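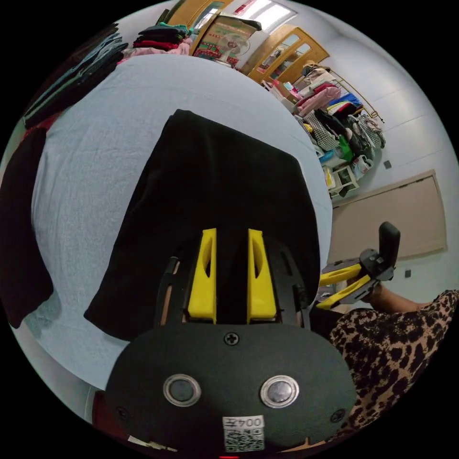
One of the altos wrote in to say her Kistik sounded fine at home and then squealed like a kettle the second the choir came in behind her, and could I please put the monitor steps somewhere she'd find them. Fair enough! I've moved them up to this section.

4. Setting up your Kistik vocal mic with a stage monitor

I'm assuming you've already paired the mic with the Zilton receiver (section 3). If the light on the receiver is still blinking, go back and finish that first.

1. Turn the receiver volume all the way down. The monitor too.

2. Set the monitor on the floor in front of you, pointing up at your face. The back of the mic should face the speaker.

3. Run the cable from MIX OUT on the receiver to LINE IN on the monitor. I've plugged it into PHONES more times than I'd like to admit, and it sounds awful.

4. Pick a channel. I start at 201 and move up if I hear buzzing.

5. Bring the receiver up to 30 and sing the loudest part of your loudest song. I mean really sing it, the big key change and everything, or you'll be redoing this halfway through the service.

6. Bring the monitor up slowly until you hear yourself over the organ. At the first hint of ringing, back off a little and leave it there.

Caution: Don't cup your hand around the head of the mic. I know it looks great on the album covers, but it's asking for feedback.

Note: If your voice sounds muddy, turn the LOW CUT switch on and try again from step 5.

Save your settings by holding MEMORY until it beeps twice. Battery swaps are in section 5.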